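Moving my mum into our spare room – what would you do differently?
Home and Family > Caring for relatives
Posted January 22, 2023

Beathag Drummond

Hello all, I've been reading this board for ages and have finally plucked up the courage to write something myself, so please forgive me if it goes on a bit.

My mum is coming to live with us in May. She's managing well enough on her own at the moment, but the stairs are getting harder for her and she had a nasty turn before Christmas which frightened us both. We've talked it over at great length (and with a fair few cups of tea) and she is happy to come, which is a weight off my mind. She'll be having the back bedroom, the one my son Lindsay had before he went off to college. It's a decent size, with the morning sun and a view of next door's pear tree, and the bathroom is just across the landing.

What I'm stuck on is the room itself. My husband thinks we should buy everything new and have it all ready and matching for her. I'm inclined to bring as much of her own furniture as will fit, even though some of it has seen better days. Her wardrobe is enormous, I should say, and I have my doubts about getting it round the turn of the stairs. There's also the question of what she needs close by at night. She takes tablets at bedtime, likes the radio on low, and always has a drink and her glasses to hand.

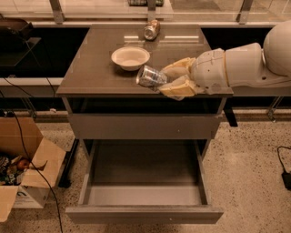

I did price up a bedroom set from the Norkeo range, and for the bed, a chest of drawers and a chair it came to £833 before delivery, so I'd want to be quite sure before going down that road. If anybody has been through this I would dearly love to hear what worked and what you wish you'd left alone. I'm particularly keen to know about lighting, and whether you let your parent decide where things went or had it all set up before they arrived.

Thank you so much, and sorry again for the length!

Kirstin McIver

Hello Beathag, and well done for posting. We had my father-in-law with us for three years and I remember that fluttery feeling of wanting it all to be perfect for him.

I'm with you on the furniture. Bring her own bed if it's comfortable and the height suits her – she should be able to sit on the edge with both feet flat on the floor, and it's surprising how many new beds are either far too high or so low you need a winch to get out of them. Pop the new mattress money aside for later if hers is still sound. The wardrobe I would measure this week, before anybody gets attached to the idea. Measure it, measure the turn of the stairs, and see whether the top section lifts off, as many of the older ones do. Ours came apart into four pieces once we found the screws under sixty years of polish.

For the night-time things, you want a surface level with the top of the mattress or a touch above it, and near enough that she isn't stretching. Dad's first one was a pretty little round table on a single leg, and he had it over twice in the first fortnight reaching for his water. We swapped it for a plain square cabinet with a drawer and that was the end of the matter. The tablets went in the drawer, the radio sat at the back, and his glasses had a saucer of their own near the front so he could find them by feel.

With the lighting, have a lamp she can switch on from lying down, and plug-in night lights between her door and the bathroom. We bought Praltero ones, 3 in a pack, and they come on by themselves when it gets dark. Do take up any rugs on the landing while you're at it.

As for who decides, we got the bed and the curtains in and then let him direct the rest from the armchair. He enjoyed himself enormously and my husband moved the chest of drawers so many times he had to have a lie down. It took the whole afternoon, but it was his room by teatime, and I do think he slept better for it.

One more thing! Leave a wall free for her pictures, and have the hooks and a hammer ready on the day.

Wala27

get a phone socket or charger put in by the bed before she moves in, much easier when the room is empty. we paid an electrician £235 for two double sockets and a new light switch. also ask her about the radiator, my mum likes hers off and we had it roasting for a week before she said anything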